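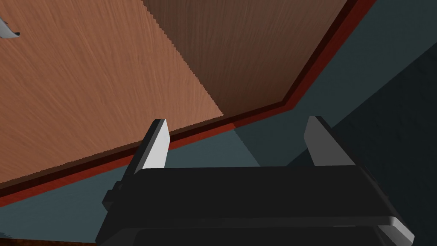
Wednesday, December 31, 2025
Rallthorpe room model, double door task. Fault log and notes.

Reran the door task from the August set against the new Karnine build of the controller. Stopped the batch at episode 21 of a planned 70. Base tilt again, and this time bad enough that the remaining episodes would have been wasted machine time.

What the log shows. Episode 21 starts normally. At step 1,409 the right arm is commanded towards the lever on the right-hand door. Right wrist force rises and stays up, so I take it there is contact somewhere, but the contact list names the door frame and not the lever. The base then begins to pitch. The controller carries on issuing arm targets in the base frame as if the base were level, so each correction pushes harder in the wrong direction. No stop was raised.

The tilt guard is meant to trip at 30 degrees. The head view is well past anything I would call level, and the guard flag is still zero in every line of the log.
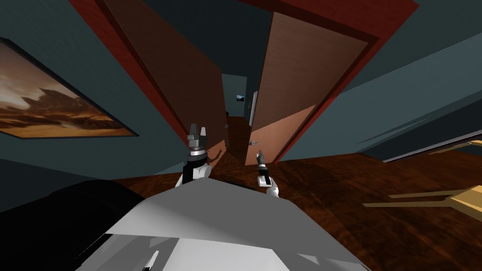 Head view, episode 21. Both doors open, right gripper below the silver lever, chair over on the floor at lower right.

The chair is a separate question. It is not in the task and should be standing at reset. I have no contact entry between chair and robot in this episode. Either the contact was dropped from the log, or the chair is spawned slightly inside the floor and gets thrown over when physics starts. Check the reset state before blaming the base.

Checked so far:
Guard threshold in the config file: correct.
Guard enabled at start-up: yes.
Guard input: reads the pitch topic from the old base driver. The Karnine build publishes under a new name. The old topic still exists but nothing writes to it, so the guard sees its initial value for the whole run.

That accounts for the missing stop. It does not account for the tilt. For that I went to the wrist views, which are more use than the head view once the base has gone over. 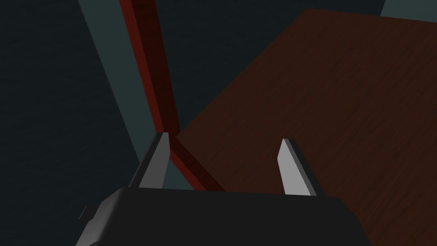 The grippers were commanded open for the approach, and finger position agrees with the command, so I am ruling out the gripper drive. The approach target is the more likely culprit. It is computed from the hinge pose plus a fixed offset, and the offset was measured with the door shut. With the door already swung, the target can land on the red frame. I worked two cases by hand and both came out on the wrong side of the lever.

The Painemal planner would normally reject a target like that, but its collision check against fixed furniture and frames was switched off in August to save time and never switched back on. My change, my note in the August pages.

Safety. The same guard code goes on the real base. A guard that reads a dead topic and reports healthy is not acceptable there. Until it is fixed, no hardware runs with the Karnine build. I have put a line to that effect at the top of the Pravesero run sheet.

To do:
Guard to fault if its input is stale, and to refuse start-up if the topic has no publisher.
Offset to be taken from the lever pose, not the hinge.
Collision check back on. Accept the slower planning.
Dump chair pose at step zero for all 21 episodes.
Rerun episode 21 with the same seed, guard fix only, so the stop can be seen to work before the target is changed.

Episodes before 21 kept on disk but marked do not use. The guard was dead in those too.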